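Stotora Market Strike

The Stotora market strike was a shutdown of shops, stalls and workshops in the river town of Stotora, called by traders from the town's Wallau-speaking minority after the burning of a prayer house in the neighboring village of Skaveritz. It lasted five days in May and remains one of the liveliest and best remembered peaceful protests in the history of the region.

Background

The Wallau speakers of Stotora have lived along the lower river for generations, mostly as weavers, grain dealers and boat builders. Their language has its own songs, its own almanac and a wonderful stock of market slang, much of which has slipped into the speech of their neighbors. For a long time the two communities shared the same square and many of the same feast days.

Relations grew worse when the Grabner League, a nationalist movement from the uplands, began holding rallies in the district. Its speakers called for an end to Wallau signs on public buildings and for limits on who could rent a stall. The district council met the League's leaders several times and did little to answer complaints about threats. Wallau members of the council, who had long argued for working inside the system, came under heavy criticism from their own voters.

The strike

The prayer house in Skaveritz burned at night, following a rally. By the next morning handwritten notices had gone up on the shutters in Stotora, asking people to stay home from work and keep off the main road. The response was remarkable. All 165 registered Wallau businesses closed, and many owners from the majority community pulled down their shutters too – a gesture that is still talked about with great warmth in the town.

On the third day some 3000 people walked in silence from the grain hall to the bridge. Black ribbons were tied to the railings, and the old ferry bell was rung at noon. The police had brought in 100 extra officers from the uplands, but the march ended without arrests.

The main voice of the protest was Mechthild Leitner, a schoolteacher and a member of the majority community who had grown up next door to the Skaveritz prayer house. Her speech on the bridge, given partly in Wallau and partly in the state language, is a marvelous piece of plain speaking. She asked the council to say out loud who had held the rally and who had given it a permit. Copies were passed around on folded sheets, and later it was set to music.

Outcome

The council agreed to open an inquiry and to pay for rebuilding the prayer house. The inquiry's report blamed poor policing but did not name the League, and the Wallau members walked out of the session at which it was read. The rule on stall rentals was dropped. Two-language signs stayed on the grain hall and the post office, and they are there today.

Memory

The strike has inspired ballads, a stage play and a splendid mural on the bridge wall. A memorial stone at the Skaveritz prayer house was unveiled on Saturday, May 23, 2020, with the names of the strike organizers cut in both languages. Schools in Stotora teach the bridge speech in the upper grades, and the ferry bell is still rung at noon on the anniversary of the march.
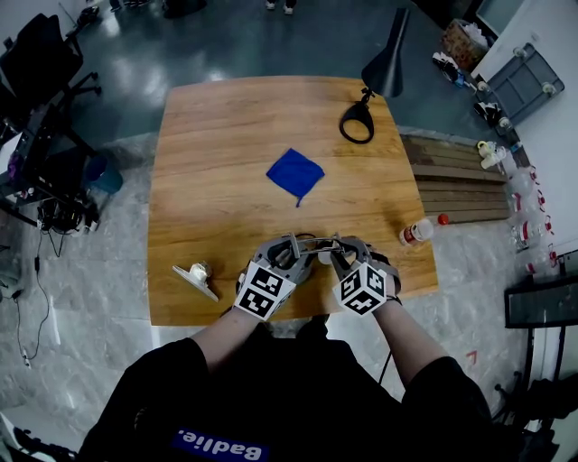

The bell itself was recast after a crack was found near the rim, and the old clapper is kept in the grain hall – well worth asking for at the door.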